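Search this site Go

April - by Fergal Lynch

3. What people do with thin plastic bags at home
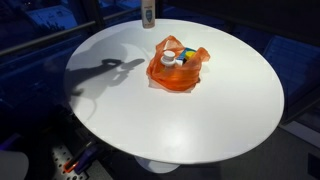 Figure 3. A thin orange bag, open at the top, on a round white table.

3.1 How I asked

I started out thinking I'd just mail a survey and be done in a month. Well, no! I sent 870 forms to homes in Drevov and got 200 back, and a good number of those had shopping lists on the other side (which I kept, they're great reading). So I also visited 33 kitchens and asked people to show me where their bags go after the groceries come out.

Nearly every home had one spot for them - a drawer, a hook, or a bigger bag stuffed with smaller ones. The fullest drawer I opened held up to 40. I left out paper bags and anything with a zipper, and I counted a torn bag as a bag if its owner still planned to use it.

3.2 Second uses

Trash can liners came first by a mile, then wet swimsuits, then lunch. Handles matter more than I'd guessed. People told me over and over that they'll keep a bag with a small hole but toss one with a stretched handle, and my notes from the Furnik side of town say the same thing. I had color down as a minor question, but a few people sort by it, with dark bags for trash and pale ones for food. I come back to that in Section 5.

Related items
Baumgartner on jars and lids
Kerkeo market notes, part 2
Paper sacks and damp basements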